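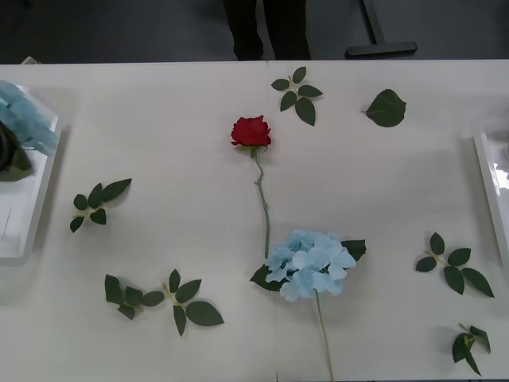
Filed under: Stage & Theater > How-To > Auditions

How to Prepare a 16-Bar Cut for a Musical Theater Audition

Most open calls for musicals ask for 16 bars. Some ask for 32, and a few let you sing a full song, but if you have one good 16-bar cut ready you can walk into nearly any first round. The steps below cover picking the song, cutting it, marking the sheet music and getting through the two minutes you spend in the room. They assume you can carry a tune and that someone else will be at the piano.

I have played for auditions at the Ralbridge Playhouse for 17 years. The advice on acting the cut comes from Abrehet Gebru, who directs there and sits on the other side of the table.

What you need

A printed copy of the full song in your key
A pencil and a dark pen
White correction tape
A three-ring binder, one inch
A recording of the piano part alone

Step 1. Read the notice

Read the audition notice twice before you open any music. It will tell you whether to sing from the show or stay away from it, what style they want, and how long you have. "In the style of the show" means the same period and the same kind of singing. If the show is a 1940s book musical, a pop song will not help you even if you sing it well.

Check the vocal range listed for the part you want. If the part tops out at an F and your cut tops out at a C, the music director has learned nothing about the F and will have to ask.

Step 2. Choose the song

Pick a song you can sing on a bad day. Auditions are often at ten in the morning or after a full shift at work, and your highest note will not be as easy as it was in your kitchen.

Stay away from songs with a very hard piano part unless you know who is playing. Some composers write accompaniments that a good pianist needs a week to learn. The pianist at an open call is sight-reading. If they fall apart in bar three, so do you.

Try to choose a character close to your own age who wants something from another person. Songs about a feeling in general are harder to act in a short space. Abrehet's test is to say out loud who you are talking to and what you want them to do. If you can't answer in one sentence, look at another song.

Step 3. Find the 16 bars

The usual place is the end of the song, from the last part of the bridge through the final note. Count backward from the last bar you sing. Don't count the piano intro, and don't count the bars the piano plays after you finish.

A few points on counting:

If the song is very fast, many rooms will accept 32 bars as a 16-bar cut. What they care about is time. Thirty to forty seconds is fine.

If it is a slow ballad, 16 real bars can run well over a minute. Cut it to 12.

If the phrase begins with pickup notes, include them. They don't count as a bar.

The cut has to make sense to somebody who has never heard the song. Start at the beginning of a sentence. Read the words aloud as a speech, and if the first line depends on something said earlier, move the start.

You can join two sections, such as the first eight bars of the verse and the last eight of the chorus. Only do this if both are in the same key, and play the join several times to hear whether it sounds like a mistake.

Step 4. Mark the music

This is where most people lose time in the room.

Write START in pen over the first bar and draw a bracket down through all the staves. Write END the same way. Cover everything outside the cut with correction tape, or make a clean copy with only the bars you need. Make sure the clef, the key signature and the time signature appear at the start of the cut. When you copy from the middle of a song the time signature is nearly always missing, so write it in.

Mark your intro. A bell tone (one note, your first pitch) is the simplest. If you want two bars of lead-in, write those two bars out. "Just give me a little something" is not an intro.

Circle any key change, repeat or slow-down. If you hold a note, mark the hold. Check the bottom edge of each page, where copiers like to eat the left-hand part.

Step 5. Put it in the binder

Print on one side and put the sheets back to back so they turn like a book. Two facing pages with no turn is best. Skip shiny plastic sleeves, which catch the light and can hide a whole line from where the pianist sits. Loose sheets fall off the stand. Stapled packets are almost as bad.

Step 6. Practice it as a cut

Don't practice the full song and then assume you know the cut. Starting cold in the middle is its own skill. Play the bell tone, breathe, sing, stop. Do it ten times in a row, then go and wash the dishes and do it once more with no warm-up.

Kane Doolan, who teaches voice here in town, has his students sing the cut for three different people before they sing it for a panel. It's a good rule. Your hands will do something odd the first time someone watches, and you want to find out early.

Choose a spot to sing to, a little above the heads of the panel. Don't sing at the people behind the table. They need to write.

Step 7. In the room

Say hello to the table and go straight to the piano. Open the binder to the page. Tell the pianist the title, show them START and END, and point out anything you circled. Give the tempo by singing a line quietly under your breath. Don't snap your fingers or clap.

Walk to the mark, say your name and the song if they ask, and nod to the pianist when you're ready. Take the time you need here, within reason.

If you go wrong, keep going. If the piano goes wrong, keep going, and don't look over. When you finish, hold still for a second, say thank you, and collect your binder.

They may ask for something else, so keep a second cut in a different style in the same binder, marked up just as carefully.

Common problems

The song ends on a high note you only hit half the time. Lower the key by a step and print it again, or end a phrase sooner.

The cut is all one volume. Pick one line to sing softly.

You forget the words at the same place each time. Write that line out by hand and speak it without the tune.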